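Date posted: 3/22/23

# Call for Participants: Handwriting and Memory in Adult Learners

The Kuvesel Center for Adult Learning invites adults to take part in a study of note-taking by hand. The study is carried out jointly with the Nørgaard Library and is open to residents of Flerance and the neighboring townships.

Over the past several years, the Center has received many questions from evening-class instructors about how students should take notes. Some instructors ask their students to write everything by hand. Others permit laptops, and a few hand out printed outlines and discourage note-taking altogether. The present study will compare these practices under ordinary classroom conditions, using short lectures on local history, household finance and plant care. No prior knowledge of any of these subjects is needed.

## Who may take part

Applicants must:

- be 18 years of age or older
- read and write English comfortably
- be able to attend all 3 sessions in person
- not be employed by the Center or by the Library

Left-handed applicants are especially encouraged to apply, as they were underrepresented in the pilot study held in January. Persons who use glasses, hearing aids or adapted writing tools are welcome and should bring them to each session. Applicants who took part in the pilot are not eligible for the present study.

## What participation involves

Each session lasts 90 minutes, with a short break. Participants will listen to a recorded lecture, take notes in the manner assigned to them, and complete a written recall task. At the final session there will also be a brief interview about study habits - past and present - which will be recorded in audio only. Participants may decline any question and may withdraw at any time without giving a reason. Payment for sessions already attended will not be affected.

All notes produced during the sessions remain with the Center. They will be scanned, stored under a code number and destroyed at the end of the retention period stated in the consent form. Names are kept in a separate file to which only the study coordinator has access.

## Payment

Participants receive a gift card at the end of each session and a further card on completing the study. Bus fare within Flerance is repaid on presentation of a ticket. Parking is free in the lot behind the building, but spaces are limited during evening classes.

## Location

Sessions are held at the Ploltden Annex, 871 Mill Road, on the ground floor. The entrance is step-free and an accessible restroom is located next to the front desk. Food and drink may be consumed in the lobby only.
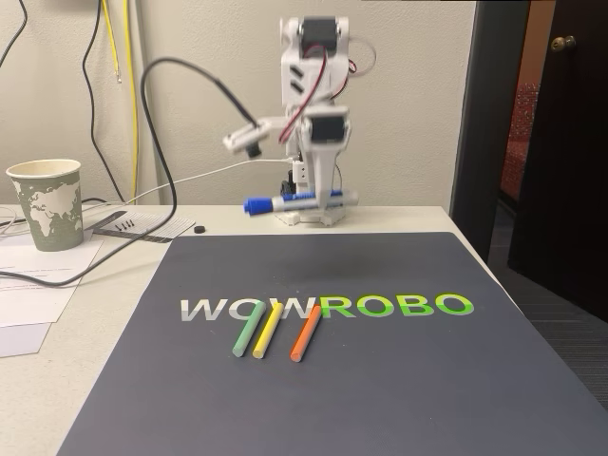
*Chalk and a marker at the Ploltden Annex.*

## How to apply

Application forms are available at the front desk of the Annex and at the main desk of the Nørgaard Library. Completed forms may be returned to either desk or mailed to:

Study Coordinator
Kuvesel Center for Adult Learning
P.O. Box 3691
Flerance

Please state on the form which hand you write with and whether you prefer daytime or evening sessions. The Center will try to honor these preferences but cannot promise a particular time. Applicants will be notified by letter whether or not a place is available, and those placed on the waiting list will remain on it until the last group has been filled.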